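Clearing a table that has collected a bit of everything

I keep a white table in the back room that I would love to use for actual work, and I've mostly given up on the idea that it will stay bare. Things land on it. Play food, dishes, a suitcase on the way to or from somewhere. So over the years I've worked out a way of clearing a table like this that doesn't take the whole evening, and a friend asked me to write it down.
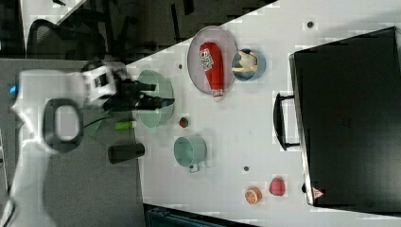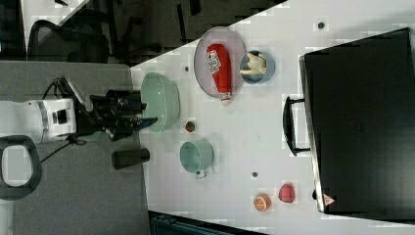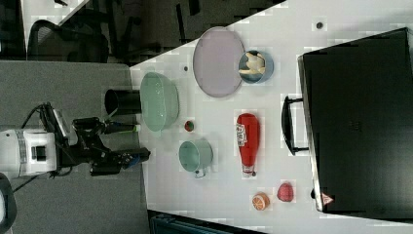 A bowl, a plate, a mug on its side and the ketchup bottle in among the play food.

Start with the dishes, and start with the biggest one. I know the temptation is to pick up the little stuff first, but the big bowl is your friend. Slide it to the middle of the table and use it as the collecting point. All the play fruit goes into it in one sweep, half oranges and peaches and those tiny apples that end up under the sofa if you look away. Now you have one thing to carry instead of a dozen, and you can see what's left.

Next, mugs and cups. Anything lying on its side gets stood up before I do anything else with it, even if it's going straight to the sink. I learned this from my neighbor Shakuntala, who raised four boys and has strong feelings about coffee dribbling into carpet. If a cup is near the edge, get that one first! Plastic ones bounce, fine, but they also roll a surprisingly long way.

Then stack. Plate on the bottom, small bowl on the plate, mug on top if it sits steady. Lightweight plastic dishes slip around on each other more than you'd think, so I put a folded paper towel between the plate and the bowl when I have stairs to go down. Empty the small bowl before you stack it – I once put a lump of play dough through the dishwasher that way, and the filter smelled like a kindergarten until October.

About ketchup bottles. Ours wanders all over the house and I've stopped asking how. Wipe the neck and under the cap with a damp cloth every time you put it back, it takes 10 seconds, and you won't get that dark crust around the opening. If you're down to the last inch, stand it on its cap in a mug overnight in the fridge door. Do check that it's snapped shut. (I didn't, once.)

Suitcases. A big hard case on a table takes up half the room you have, and it feels too heavy to deal with, so you work around it for a week. My rule now is that it comes off the table before the wipe-down, every time. And if you do pack up on a table, which I recommend if your back is like mine, lay an old bath towel down first. Case wheels and corners have been on every sidewalk between here and the airport and they leave gray scuffs on white surfaces.

Those scuffs do come off, by the way. I use a teaspoon of baking soda with enough water to make a loose paste, rub it in with a soft cloth, leave it 2 minutes and wipe it away with clean water. Test a corner first if your tabletop is shiny. I tried one of the magic sponges and it worked, but it left a dull patch I can still find when the sun comes in.

Play food needs a wash now and then too. I do ours in a basin with warm water and a squirt of dish soap, swish, rinse, and then lay it all out on a towel. Anything with a hole in it gets squeezed and set hole side down, or water sits inside and goes nasty. Pieces that come in halves dry much faster if you pull them apart.

Sofia Leitão wrote to me after my last page to say she keeps a lidded basket at the end of her table and everything that doesn't belong there goes in it until bedtime. I tried it. The basket was full by lunch and I now own a basket I have to clear as well, but if your household is tidier than mine it may suit you. Mine lives under the table these days, with the bath towel in it.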